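Fokside Gripper Comparison - Progress Report for January
Prepared for the Murkarholm office by Tae-yang Do

You asked for a short report this time, and I have tried. The money is going on grippers, cables and artificial flowers, in that order, although the flowers are catching up.

The question for this period was whether the Sikside gripper, with its blunt fingers and wide opening, handles stems better than the Na gripper we started with. We chose flower sorting because it is awkward: a thin stem, a heavy head, and leaves that get between the fingers and whatever you meant to pick up. Every run uses the same arm and the same white table. Stems are laid out by hand, and the arm has to pick each one and put it in the basket.

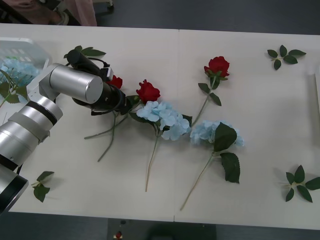
The Na gripper is the quicker of the two to set up. It also has a habit of reporting a firm hold on nothing at all, with a confidence I have otherwise only met in sales calls. We changed the force threshold twice and it now does this less often. The Sikside gripper is slower to close but tells the truth, and after 16 sessions I have come to value that.

Roses have been easier than hydrangeas for both. A rose can be taken almost anywhere along the stem and will more or less follow. The hydrangea head swings, and the wrist stops to think about it. I have asked for a softer stop in the controller settings, and the supplier has asked me what I mean by softer.

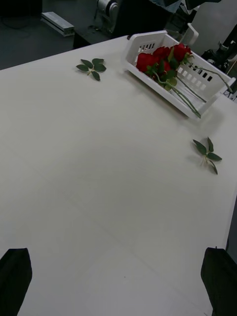 Placement is where most of our time now goes. Picking gets all the attention in the proposal, but a stem that has been picked still has to be put somewhere, and our success rule said only "in the basket." Four roses can all be in there with their heads bunched together and one stem poking out past the near rim, and the rule as written has nothing to say on the matter. Two of us scored the same runs separately and disagreed more than I would like to put in writing. The new rule asks for the whole head inside the rim and allows a stem to stick out.

Spending stands at 3000 against the equipment line, mostly for the second gripper and its mounting plate. The plate arrived with five of its screws and an apology for the rest.

Next period we will repeat the hydrangea runs with both grippers under the new rule, then start on the loose leaf sprigs, which lie flat and which I have been putting off. I would also like approval to buy more roses. The present ones are losing petals, and they were sold to us as everlasting.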